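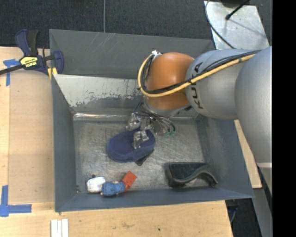 Catalogue issue 81, page 30

Trurkamby Storage > Bins and tubs > Metal > Wiltine rectangular bin

Search products Enter keyword or code

February 11, 2020
By Francine Zacharias

Wiltine rectangular metal bin, grey

The Wiltine is an open-topped metal bin for mixed small goods: toys, soft items, returns, odds and ends waiting to be sorted. It has straight walls and a flat floor, and sits on a bench or table. Grey is the only colour we stock.

Things lie spread out on the floor of the bin, so a dark blue item and a black one can be told apart without tipping everything out. Small pieces do travel to the corners. If you are storing very small parts, order the Kamolrat divider set as well.

The bin is sold without a lid. The Imitow lid fits the older model only and should not be ordered with this one.

Care: wipe out with a damp cloth and dry before refilling. Do not use steel wool. On a timber benchtop, put a felt mat underneath, as the base will mark a soft finish if the bin is dragged.

Order code: WB 2000
Sold singly or in cartons of 30
Divider set and felt mat sold separately

The next shipment is due in April. Carton orders placed before then will be filled from the Trurkamby warehouse while stock lasts. For trade accounts and freight quotes to regional centres, ask for Decha Srithong at the order desk.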